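Fridge practice pays off for the Andthorpe robot

I popped over to the Andthorpe lab in October to see what Lamisi Amissah and her lot have been up to, and I came home with a result I think is worth sharing. They've been teaching a robot to put drinks away in a fridge, and they've found that what you show it matters a good deal more than how much you show it.

Bit of background for anyone who missed my last piece. The project is called Aritz, and it learns by watching people do a job from head height, over and over. Every go is saved as one short clip, and the robot's software works out from the clips what the hands ought to do next. Most groups I've visited record a mountain of these and hope for the best. Lamisi's team had 800 clips of bottles going into fridges and coming out again, all done very neatly, and the robot was still rubbish at it the moment a bottle wasn't where it expected!

So they tried something else. Kwesi Akolgo, who runs the recording side, threw out the neat clips and started again with only 300. This time each one had to begin from a slightly awkward spot – a bottle lying down, a door only half open, a hand that had gone for the wrong shelf and had to come back. He calls them "recovery starts". I'd have called them muddles, but he's the one writing the paper.

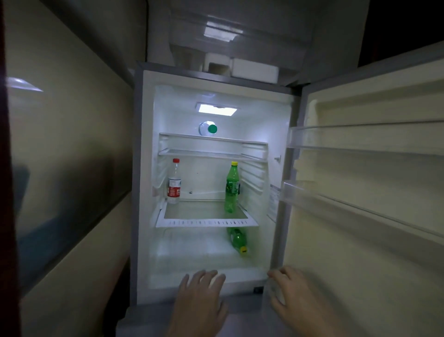
The door turned out to be the hard part, which surprised me. I'd assumed picking up a slippery bottle would be the killer, but Kwesi says the old version mostly came unstuck before it had touched a drink at all. It would pull the door, let go too early and then reach in as if everything was fine. People do a lot of small things with a fridge door without thinking (I've been watching myself do it all week, my family are sick of it) and the tidy clips had hardly any of that in them, as the door was usually open by the time the recording began.

With the new clips the robot got through 74 per cent of its test goes in a fridge it had never seen before. The old set, with far more clips in it, managed 50 per cent on the same test. Same robot, same software, same shelves. Lamisi was very firm with me that it's one kind of job in one kind of appliance, and she wants a second lab to repeat it before anyone gets carried away. The group at Sukton have said they'll have a go over the winter, using their own arm and their own clips.

I asked what still goes wrong. Bottles on their sides, mainly. If one rolls while the hand is closing, the robot tends to freeze, back off and try the exact same grab again, and it'll keep at it until somebody steps in. Kwesi reckons he needs more clips where things move at the wrong moment, which are a pain to record because a bottle won't roll on cue. He spent a whole afternoon on that and got four he liked.

There's also a bit of software called Boutros, written in-house, that goes through each new clip and flags it if it looks too much like one they've already got. I liked this best of everything I saw. It means whoever is recording hears a beep within seconds and can try something different on the next go. Kwesi says he's started hearing the beep at home when he puts the milk back.

The write-up should be out in the new year, and Lamisi says the clips will be shared along with it. Next on their list is a dishwasher, and I've already asked if I can come back for that one.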